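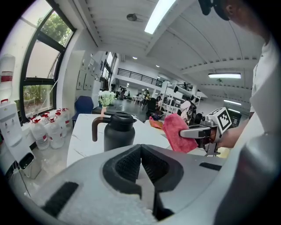
Figure 2. Table-wiping station in the dining area, with thermos jug and pink microfiber cloth.

3.2 Surface Care in the Dining Area

The second part of the study dealt with the routine care of tabletops in shared dining areas. Tables with a white, marble-veined surface were chosen for the Lovwood site, where light finishes had been reported by residents as the hardest to keep free of rings and crumbs. Items in daily use were left within reach during each session. In Figure 2, a black thermos jug with a brown handle remains on the tabletop while the pink cloth is held at the edge of the table.

Each session covered 11 minutes and was divided into clearing, wiping and resetting. Following Layug's household task list, an item was scored as "kept in place" if it was not lifted at any point in the session. Flowers and drinking water were treated as part of the room and were not scored. Microfiber cloths were replaced after six sessions.

Participants differed most in the order of work. Some began at the edge nearest to them and moved inward; others wiped first near the largest object. These two patterns are compared in Section 4.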